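How to fold jeans so they stay folded (and fit the drawer)

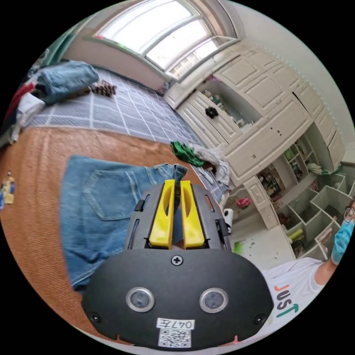
Jeans are the worst thing in the laundry pile. Heavy, stiff in the wrong places, and they come undone the second you pull out the pair next to them. I fold a lot of them - four people in the house, everybody lives in denim - and this is the method I've settled on after trying most of the others. Do it on the bed. A table is too short for adult legs unless you have a big one. I like something with a bit of grip on top of the sheet, and a woven mat over half of the bed is great for it, the denim doesn't slide around when you pull on it. Lay the pair back side up, pockets showing, like the blue ones on the mat. The waistband will bunch up near the belt loops. Leave it for a second, we fix that in step 2.

What you need

A flat surface, at least as long as the jeans. Daylight if you can get it, dark denim hides creases under a lamp. Your hands. That's the list. You don't need a folding board. I bought one from Oda, used it for shirts, never once for pants.

Before you start

Jeans have to be fully dry. Check the waistband and the pocket bags, those are the last places to dry and they're what makes a drawer smell. If the pocket bags feel cool, hang them another hour.

Empty the pockets. All five. The little coin pocket too.

Turn them right side out. Some people store them inside out, fine, but the fold comes out lumpy.

Zip up and button. Takes two seconds and the waistband keeps its shape. Skip this and step 3 is a pain.

Step 1 - Shake and lay out

Hold by the waistband, one good snap downward. Two if they've been in the basket a while. Then lay down, back side up, legs straight toward you or away from you, doesn't matter, just be consistent so you don't have to think.

Step 2 - Flatten the top

Most people skip this one. Grab the waistband at the two side seams and pull outward, firm, not hard. The bunching goes away. Then run your palm from the waistband down over the back pockets. Pocket corners like to flip up, press them down.

If a belt loop is folded under, pull it out now. It'll make a dent in the fabric if it sits like that for a month.

Step 3 - Fold in half the long way

Take one leg and bring it over the other. Back pockets should end up on the outside. Line up the side seams first, then the hems. If the hems don't match but the seams do, let the hems be off a little. Cheap jeans are almost never even.

Now there's a triangle sticking out at the crotch. Tuck it in so the whole edge is a straight line. This is the bit that makes the difference beteen a neat stack and a pile that leans.

Step 4 - Smooth

One long pass with your forearm, waistband to hem. Push the air out. Denim traps more than you'd think, esp. the thick kind.

Step 5 - Now pick a fold

For a shelf: hem up to just under the waistband, then in half again. You get a flat rectangle. Stack with the folded edge facing out, it looks better and you can grab one without dragging the rest.

For a drawer, standing up: hem up to just under the waistband, then in thirds. Stand it on its edge. If it falls over, the thirds weren't tight enough or the denim is too thin. Thin pairs, do a roll.

For a suitcase: roll it. See below.

My drawer is 14 inches deep front to back and takes one row of thirds with room for a row of socks. Measure yours first. If it's shallow, top to bottom I mean, go with the flat one.

The roll

Do steps 1 to 4. Then start from the waistband end, because it's the thick part and wants to be in the middle. Roll tight, toward the hems. Keep pulling it back toward you as you go or it turns into a cone. When you get to the hem, tuck the last bit under and set it down seam side down.

Will a rolled pair stay rolled on its own? Mostly. Stretch denim, yes. Rigid denim, it relaxes in a few hours, so put it against something. The side of the drawer is fine, so is another roll.

If you want it to really stay put, turn up a cuff before you start. Four inches at the hem, turned inside out. Roll like normal, then flip the cuff over the whole roll like you would with socks. Very tight, bit hard on the hem, I only do it for travel. Did it for a week up in Rekham last December and everything came out of the bag the way it went in.

Doing a whole pile

Lay out one pair at a time. I know it's tempting to spread out three. They tangle.

Put the waiting ones at the far end of the bed, by the pillows, and finished ones on a chair. NOT back on the bed. You will sit on them or knock them over.

Sort as you go - by person first, then by color if you care. Keep other clothes out of it till the denim is done. T-shirts and such can wait bunched up on the side, they need a different fold anyway and switching back and forth slows you down more than anything. Same with toys and whatever else has washed up on the bed, push it off to the edge and keep going.

A pair takes me roughly 40 seconds now. It was a lot more at the beginning. Don't rush the flatten step to save time, you just end up redoing the fold.

Problems

Knee creases. From folding right at the knee, every time, same place. Shift the fold up or down a few inches now and then. Or use thirds, that misses the knee on most lengths.

Stack leans. All the waistbands are on the same side. Alternate them. Waistband left, next one waistband right.

Fold is fat in the middle. Either the crotch triangle isn't tucked or there's something in a pocket. Check the pocket.

Legs twist. Old jeans do this, the side seam wanders to the front. Ignore the seam and line up by the outer edge. It won't be pretty but it'll be flat.

Won't lie flat at all. Probably line dried stiff. Ten minutes in the dryer with no heat, or just scrunch them up hard with your hands a few times and start over.

Skinny jeans. Same method, easier in fact. Go straight to the roll.

Wide leg. After step 3 you'll have a big triangle at the hem end. Fold the hem side in until the leg is an even width, then carry on.

Kids' sizes. Fold in half, in half again, done. Thirds on a toddler size is silly.

Hanging instead?

Sure, for dress denim or if you've got the closet space. Fold the long way and drape over a bar hanger at the thigh, not the knee. Clip hangers leave marks on the waistband, put a scrap of cloth under the clip. For everyday pairs I don't bother.

How long it lasts

Standing up in a drawer that's full but not stuffed, weeks. In a half empty drawer they slump after a few days. Use a box or a bookend to close up the gap. Shoebox lid cut in half works, I've had the same one in there since we moved to Sindville and it's holding up ok.

Comments

Mayu Maruyama
The cuff trick ruined a raw hem for me, threads everywhere. Maybe add a warning? Otherwise good, the crotch tuck fixed my stack.

Reply from the author
Good point, yes - no cuff trick on raw or frayed hems. Plain roll for those, and a loose rubber band if it has to travel.

Next up: fitted sheets. Give me a couple of weeks on that one.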